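给 Ko 重新画地图的那几天

2019年10月27日
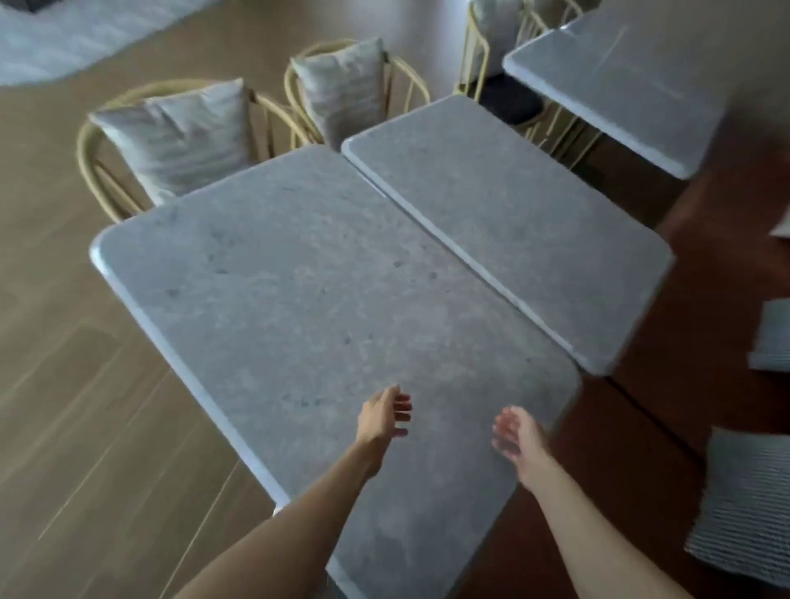

先说搬桌子。我原来以为给扫地机重新建一次图，最费工夫的会是坐在地板上跟软件较劲，结果大半个上午都花在桌子上了。推过去一点，退两步看看，不对，再拉回来一点，再蹲下去看看桌脚和桌脚之间那条缝。我先生从厨房端着碗出来，看我两手张着在桌子上面比划，以为我在给桌子作法，哈哈。

老读者大概记得，Findasley 是我们家这间小客栈的名字，楼上住客人，楼下是公共客厅，早上吃早饭，晚上大家窝着聊天看书。Ko 是今年六月来的，Skakton 出的扫拖一体机，比家用的那种圆饼大一圈，专门给小店面用的，自己会回底座充电，自己会抽水排水。当时在这里写过一篇很兴奋的开箱，下面有好几位朋友留言说过半年再来讲讲真实感受。半年还没到，不过这回把它从头到脚收拾了一遍，想趁还记得赶紧写下来，写得啰嗦，大家挑着看。

起因是换家具。夏天客人多，客厅的旧长桌实在太占地方，两个人坐一头，后面来的客人就不好意思坐了，所以我们换成几张可以分开也可以拼起来的小桌，灰色斑点的台面，白色的圆边，配那种靠背弯弯的、一根一根细杆的椅子。坐着很舒服，我自己喜欢得不得了，每天早上都要坐一会儿才肯去干活。可是 Ko 不喜欢。

它脑子里还是那张旧地图，长桌还在那里呢。于是每天夜里它出来，走到原来长桌的位置就开始犹豫，转个圈，往前探一探，又退回来，好像进了自己家门却发现有人换了锁。头几天我心疼它，觉得它自己会慢慢学会的（说明书上也写了"可自动更新局部环境"），就没有管。一连7天，每天早上我下楼第一件事就是找它，有一次在楼梯口，有一次卡在两把椅子中间，灯一闪一闪的，还有一次居然老老实实在底座上，我高兴得很，走近一看水箱满满的，根本没出门。

到这时候才死心，决定重新来过。

一、先把它洗干净再说

这一步我强烈建议放在最前面。我第一次就没有这么做，急吼吼地开始建图，建到一半它报错说前方有障碍，前方明明什么都没有，就是一块光光的地板。后来才发现是前面那块碰撞板下面塞了一小团毛絮，板子弹不回来，它一直觉得自己撞着什么东西。

所以第二次我学乖了。关机，是真的关机，长按到灯全灭，然后翻过来放在旧毛巾上。主刷拆下来，两头的轴承帽拔掉，里面缠的头发多得可以再织一顶帽子。我用的是拆线的小挑刀，比附送的那把梳子好用得多，就是手要稳，别把胶条划了。边刷上的毛已经往外翻了，拿热水泡了一会儿，捏直，晾干，勉强还能再用一阵子。轮子用一根旧牙刷来回刷，尤其是前面那个小万向轮，要整个拔出来，轴上缠的东西从外面一点都看不见。

底部那几个防跌落的小窗口，干的软布擦就行了，不要用湿巾。我用过一次湿巾，干了以后留下一层水印，Ko 就觉得到处都是悬崖，走两步退三步，把我笑坏了，也把我急坏了。头顶上那个转的激光罩子也是一样，软布，轻轻的，顺着转的方向擦一圈。擦完拿手电斜着照一下，有没有指纹一目了然。

碰撞板要左边按一下，右边按一下，中间按一下，听声音。三个地方都应该有一声很脆的"嗒"，松手要立刻弹回来。我那台右边的声音有点闷，拿气吹对着缝吹了好一会儿，吹出来几粒米和一颗小扣子。扣子我收在前台的碟子里了，哪位客人掉的请来认领，是白色的，四个孔。

二、桌子和椅子

好，现在说回桌子。

激光扫地机看世界，看的是离地差不多一个手掌高的那一圈，桌面再漂亮它也看不见，它只知道那里有几根柱子。所以对它来讲，我们家客厅就是一片小树林。树林疏一点密一点都没关系，怕的是那种好像能过、又好像不能过的缝。它会去试，试一下没过去，退回来换个角度再试，越试越紧，最后把自己别在里头。

我的办法很土：要么让缝宽得它闭着眼睛都能过，要么干脆贴紧，让它连想都不要想。几张小桌我让它们一张挨一张，斜着往里面排过去，桌面之间只留很窄的一条，这样底下的空档也就固定了。桌子为什么要斜着放呢，因为靠里那一侧要放椅子，还得给早上端盘子的人（也就是我）留条路，正着放的话我每次都要侧着身子过。斜过来以后屋子反而显得大了，这是意外的收获。

推桌子有一个小诀窍，两只手都按在桌边，一只手往前送的时候另一只手要稍微带着点，不然白边和白边会磕在一起。我已经磕过一下了，很小的一个印子，心疼了一晚上。还有就是推之前把桌上所有东西拿走，别偷懒。杯子是会走的，花瓶更会走。

椅子才是真正的难题。那些细杆，Ko 有时候看得到，有时候看不到。看得到的时候它绕着走，擦得干干净净；看不到的时候就一头撞上去，当然撞得很轻，碰撞板一缩它就知道了，可是夜里安安静静的，楼上浅眠的客人听着"咚"一声，又"咚"一声，第二天吃早饭的时候很客气地问我，楼下是不是有猫。我说是，我们家有一只叫 Ko 的猫。

我试过在椅子脚上贴一圈哑光的胶带，听说反光太强的细杆子激光容易认错。贴了以后撞得确实少了，可是难看，真的难看，好好的椅子像打了绷带。后来换成颜色跟椅子差不多的那种布纹胶带，只贴最下面一小截，走近了才看得出来，我自己能接受了。也有朋友说把椅子晚上都倒扣到桌上去，像学校放学那样，最省事。道理我懂，可是客人半夜下来倒水，想坐一会儿，看见一屋子椅子腿朝天，多冷清呀。

靠垫也要管一管。椅子上的靠垫是浅灰色的，蓬蓬松松，谁起身的时候带一下就会滑到地上。Ko 推着一个靠垫走过整个客厅的样子我见过一次，像一只蚂蚁搬一块面包，非常努力，非常可爱，然后靠垫的一角被它吃进去了，主刷停转，报警，半夜，我穿着睡衣下楼去救。现在睡前我会绕一圈，把靠垫都往椅背里面塞一塞，顺手的事。

三、地毯那一块

地毯是长毛的，我舍不得收。长毛地毯跟扫地机是天敌，主刷一卷上去就松不开了，拖布湿着上去更是灾难。所以在建图之前就要想好，这一块要不要让它去。我一开始贪心，想让它只吸不拖，设了地毯模式，它爬是爬上去了，走得歪歪扭扭，下来的时候嘴里叼着一撮毛。算了，画成禁区，我自己拿吸尘器来。

画禁区的时候要比地毯的实际大小多画出去一点。地毯会跑的，人一走一踩，一个星期下来能挪出去不少。我第一次就是贴着边画的，结果过了几天地毯自己越过了界线，Ko 按照图纸规规矩矩地走，还是咬到了。这怪不得它。后来我在地毯底下垫了防滑的网，跑得没那么厉害了，禁区也画得大方一些，周围一圈地板归我拿拖把带一下。

四、正式建图

终于轮到它出门了。我把该收的线都收了，落地灯的电线沿着墙用夹子夹好，门该开的开，该关的关。这一点很重要，建图的时候门是开的，它就认为那边是它的领土，以后你哪天关了门，它能在门口站上半天。我们家储藏室的门就这样害过我一次。

窗帘拉上了一半。下午的太阳很低，直直地照进来，地板上一条一条亮的，底下那几个小窗口碰到很亮的光有时候会糊涂。阴天最好，没有阴天就等傍晚。我等到了傍晚，一边等一边烤了一盘饼干，所以也不能算浪费时间。

底座我也换了位置。以前塞在柜子边上，两边太窄，它回家的时候总要扭好几次屁股才对得准。这回挪到楼梯下面那堵白墙前头，左右都空出来，前面也空出来，背后紧紧靠着墙，再用双面胶把底座粘牢。粘之前地板要擦，擦完要等干，我没等干，粘了第一遍，它回家的时候一顶，底座往后一翘，好，撕下来重粘。

然后在 Drirkix 里面把旧地图备份，再删掉。Drirkix 是管它的那个软件，平板上装的，界面嘛，我以前抱怨过了，这里不再抱怨，只说备份的按钮藏在"更多"的"更多"里面，要往下拉到底。一定要备份！我删得太痛快过一次，禁区、房间名字、定时，全没了，一个一个重新设，设到后来把厨房写成了"出房"，到现在都懒得改。

点"新建"以后人就不要跟着它走了，这也是教训。我太好奇，跟在后面看，它就把我的两只脚也画进地图里去了，走廊中间凭空多出来两个小黑点，往后每次经过都要小心翼翼地绕一下。要看就坐到楼梯上去看，脚抬起来。我坐在楼梯上吃饼干，看它沿着墙根慢慢走，走到桌子那边停了一停，钻进去，从另一头出来，再绕到椅子后面。那一刻真的有点像送小孩第一天上学，很怕它哭。

它没哭。第一遍图出来，大样子是对的，墙是直的，桌脚也一个一个在那里。只有客厅一角糊了，靠近沙发那一边，图上缺了一块，像被谁咬了一口。我趴下去看，是沙发旁边一个软垫垂下来挡住了。拿开，让它单独把那一块补扫了一次，就好了。Drirkix 有"局部重扫"这个功能，我之前完全不知道，还以为缺一块就要全部重来呢。

五、那份又长又厚的说明书

要表扬一下 Skakton 的说明书，虽然它有31页，虽然字小得我要戴老花镜。我以前翻都没翻，这次老老实实从头读了一遍，读到后面发现好几件事我一直做错了。比方说清水箱里我一直滴一点点地板清洁剂，想让屋子里香香的，书上清清楚楚地写着不可以，会起泡，泡沫进了管路水泵就使不上劲。怪不得它上个月拖地总是拖一道干一道。我把水箱、底座里的托盘和滤网都拆出来，清水泡，换水，再泡，再让它空跑几遍把管子里的东西冲出来，最后一遍的水才没有泡了。

再比方说拖布，洗完要完全晾干再装回去。我总是嫌麻烦，半干就往上一贴，第二天那个味道啊。现在准备了两套轮换，一套晾在后院的绳子上，跟客人的毛巾排在一起，颜色还挺搭。

还有尘盒后面的滤芯，我以前用水冲，书上说这一款不能冲，只能拍。我冲了一个夏天，滤芯摸上去已经硬硬的像饼干，只好换新的。新滤芯装上去第一晚，吸力大得我自己都吓一跳，把门口地垫的一角都掀起来了。

花了多少钱也有朋友问过。家里那点积蓄你们知道的，当初买它花了3,000出头，我先生念叨了好几天。这次换了滤芯、一把主刷，加上胶带防滑网这些零零碎碎的，不算多，没有惊动他老人家。

六、现在怎么样

重新建图以后又过了7天，我才敢写这一篇，怕话说早了。这几天早上下楼，它都在底座上，灯是安安静静的绿色，尘盒里有东西，水也用掉了。地图上走过的路线一道一道，像梳过的头发，只在椅子那里有几处小小的弯。楼上那位问猫的客人已经走了，没有办法再问她的意见，新来的客人到现在还没有人提起过。

还有几件没有解决的，也一起写在这里，懂的朋友请教教我。

一个是桌子会被客人挪开。人多的时候大家喜欢把桌子拼得更紧，或者拉一张到沙发那边去放茶，这都是应该的，客厅就是给人用的嘛。可是晚上我得记得把它们放回原来的位置。我在地板上桌脚的地方贴了很小很小的圆贴纸，颜色跟地板差不多，我自己蹲下来找得到。只是这种浅色木地板看久了到处都像有圆点，找贴纸也要找半天。有没有更聪明的办法？有人提议用椅子脚那种毛毡垫反过来做标记，我还没有试。

一个是沙发那一边，深红褐色的木头底子，Ko 靠近它的时候离得忽远忽近，贴边扫总有一条扫不到。我猜是颜色太深，也可能是那个角度的问题，书上只写了"深色物体可能影响感应"，没有写怎么办。目前每隔几天我拿小扫把自己扫一下那条边，也扫不出多少灰来，图个心安。

还有就是底座抽水的声音，白天不觉得，半夜像有人在喝最后一口珍珠奶茶。我把它的班从半夜改到了早饭收拾完以后，这样又有新的麻烦，地上有面包屑它很高兴，可是客人的行李箱和鞋子它不高兴。先这样试试，过阵子再看。

对了，上一篇下面有位朋友问，客栈这么小，自己扫一下不就好了。是呀，自己扫也就一会儿。可是早上那一会儿我想坐在窗边的椅子上喝咖啡，看它在桌子底下钻来钻去，我觉得值得很。下次写后院那棵柿子树，今年结得太多，树枝都弯下来了，正在发愁给谁吃。

评论（31）　分享　
联系：请用留言板　|　© 2019 Findasley 的日常　|　返回顶部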